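1/ My first January in Brevside, I missed the last bus home from evening class. The ticket machine took my 2 dollars and gave me nothing.

2/ So I walked along the river, very cross. Then the fog lifted and the whole harbour was full of lights – I had never seen it at that hour.

3/ I stood there 13 minutes. My fingers hurt from cold, but I did not want to go.

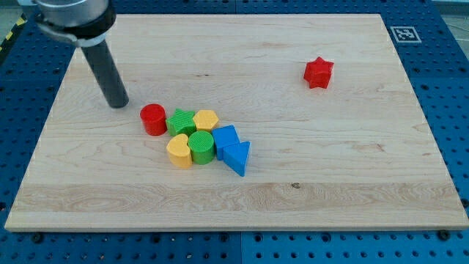
Toy blocks on a pale wooden board

4/ Now I sometimes miss the bus on purpose. My neighbour thinks I am bad with clocks.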